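**The Flonden Letters** is an epistolary novel by Marcelle Guérin, written in French and published by the small press Ruppert. It consists of 249 letters exchanged between two cousins who live in the same street in Drelurville and could at any point have knocked on each other's doors. It is the best known of Guérin's four books, a distinction for which the competition was slight.

## Background

Guérin had worked for years as a clerk in the lost-post office at Drelurville, where undeliverable letters were opened, read for clues and, in theory, sent on. She later claimed to have learned everything she knew about prose from strangers complaining to their landlords. Her first two books were collections of verse. The second sold 105 copies, and she kept a list of the buyers, several of whom were relatives and one of whom asked for his money back.

The novel was begun as a private joke with the translator Clémence Courtois, to whom Guérin wrote in the character of an aggrieved cousin called Odile. Courtois replied as Berthe, more aggrieved still. The exchange went on for two winters before either thought of it as a book, and the question of how much of the finished text belongs to Courtois has never been settled to the satisfaction of both.

## Plot

Very little happens. Odile has borrowed a ladder. Berthe would like it back, but is too well brought up to say so before letter 31, by which time the ladder has been lent to a third party in Flonden, a village neither woman has visited. From there the correspondence widens to take in an inheritance, a disputed pear tree and the death of an uncle, which Berthe mentions in a postscript. The ladder is returned in the final letter, two rungs short.

## Style

Guérin gives each cousin her own habits of address. Odile opens warmly and cools as the page goes on; Berthe does the reverse, and tends to sign off with more affection than the contents have earned. Both are fond of lists, and letter 88 is nothing else: the whole contents of the uncle's medicine cupboard, set down without comment.

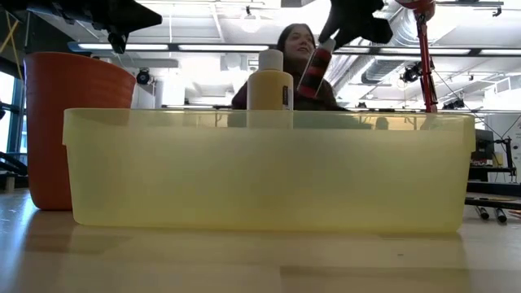 Letter 88 has drawn more commentary than the rest of the book put together. Corentin Marchal, in his study of the novel, reads it as an elegy and gives it a full chapter. Readers without a chapter to fill have usually found it funny. Its effect depends on how dull the objects are: a squat cream bottle with a whitish cap, put away behind the cloudy wall of a plastic bin, is much the sort of thing Odile records, and she gives it the same weight as the good silver. She never says what any of it was for. Marchal suggests that she did not know, and Courtois, asked about this in an interview, said that she had written that letter herself and had simply been looking at her own shelf.

## Publication and reception

Ruppert printed 800 copies and expected to pulp most of them. Sales were poor until September, when a radio reading of the first dozen letters brought a run of orders and a reprint of 3625, an odd figure put down to the amount of paper left in the warehouse. Early reviews were respectful and short. One praised the book's restraint, which Guérin took as a complaint.

The English translation is by Yasaman Alipour, who kept the cousins' formal "vous" by having them call each other "Cousin" with steadily increasing menace.

## Adaptations

A stage version by Noemi Iwasaki was put on by the Ekitz company, with the two actresses seated back to back throughout. The ladder did not appear. Iwasaki restored it for the second run after letters from the public, which she answered individually and, according to the programme, at length.
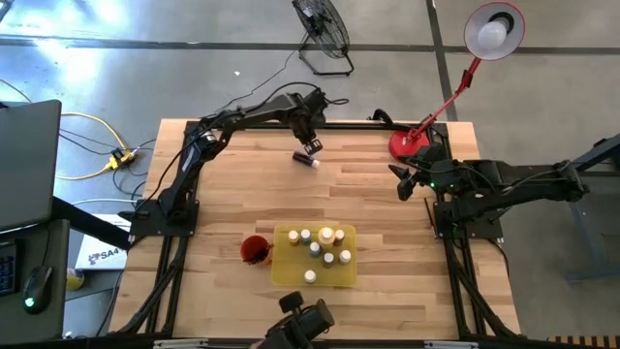
*Small dark bottle with a white cap, lying on its side on a butcher-block table.*

## See also

- Epistolary novel
- Dead letter office
- Lists in literature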